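Datasets > Text > Flulska recipe cards

Flulska Recipe Cards – README

Last updated: May

Transcribed recipe cards from the Flulska kitchen collection, 834 cards total. Handwritten, mostly home baking and preserves. Typed up by hand, no OCR (tried it, hopeless on the cursive). Maintained by Vilho Nurmi.

What you get

- cards.csv – one row per card
- ingredients.csv – one row per ingredient line, joins on card_id
- units.csv – lookup for old measures
- notes.txt – loose stuff that fit nowhere else

All files UTF-8, comma separated, quotes round any field with a comma in it. Excel will eat the leading zeros in card_id. Import as text.

Where the cards came from

Two boxes. The big one is from Mallau, mostly cakes, jam, pickles. Smaller one came through the Shabalala family, more soups and bread, much better handwriting. Column "box" says which, M or S. Cards with no box letter got mixed up before I had them and I'm not going to guess.

Fields in cards.csv

card_id – four digits, text
box – M, S or blank
title – as written, spelling kept
title_clean – my tidied version, use this for searching
category – one of 14, list at the top of notes.txt
serves – number if given, blank if not. Most are blank
oven – as written ("hot", "slow", "bread heat")
oven_f – degrees Fahrenheit, only where the card gives a number
body – method text, line breaks replaced with a pipe
hand – letter code for the handwriting, A to F, my best judgment
confidence – high, medium, low

Don't fill oven_f from oven. People keep sending me patches that turn "moderate" into 350. Please don't, the words are the data.

Transcription rules

Spelling kept as is in body. "Recieve", "vinager", all of it. Crossed-out words in square brackets with an x in front. Unreadable words are [?]. Fractions typed out as 1/2, 3/4. Underlining dropped – sorry, should have kept it, too late now.

Ingredient lines split one per row even when the card crams them together. Amount, unit and item in seperate columns. "Butter the size of an egg" goes whole into amount_raw with unit blank.

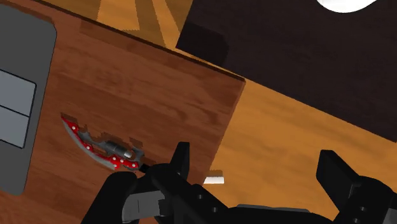 Can I add up the ingredient amounts across cards? Only after converting with units.csv, and only for rows where unit is filled in; anything sitting in amount_raw has to be left out or handled by hand.

Units are a mess in general. Teacup, coffee cup, wineglass, gill, "a good handful". units.csv gives a metric value for the ones I could pin down and leaves the rest blank. The Mallau cards use "cup" for at least two different cups as far as I can tell. Flagged with cup_unsure = 1.

Known problems

- 19 cards are duplicates or near duplicates. Left in, see dup_of column.
- Hand codes C and D might be the same person, older and younger.
- Some pickling cards have steps missing. Back of card blank, so either lost or the cook just knew.
- Category "misc" is too big. Needs splitting.
- 15 cards have low confidence on nearly every line. Water damage. Filter them out for anything serious.

Not for cooking

Well, cake is fine. The canning and preserving recipes are old and NOT tested against current safety advice, do not put up beans from these. Use for text work, history, spelling, whatever.

Names of family members in titles ("Aunt so-and-so's plum cake") replaced with initials. If I missed one, tell me and I'll fix it in the next release.

Changes

v3 – Shabalala box added, hand codes added, cup_unsure added
v2 – ingredients split into own file, fixed broken quotes
v1 – Mallau box only

License and credit

Free to use and share, credit "Flulska Recipe Cards" and say which version. Hosting is on the Brovilmont mirror, old link is dead. Corrections welcome, send card_id plus the fixed line, not the whole file back.

Next up – scans of the card backs, if I ever find an evening for it.

14 comments · 19 shares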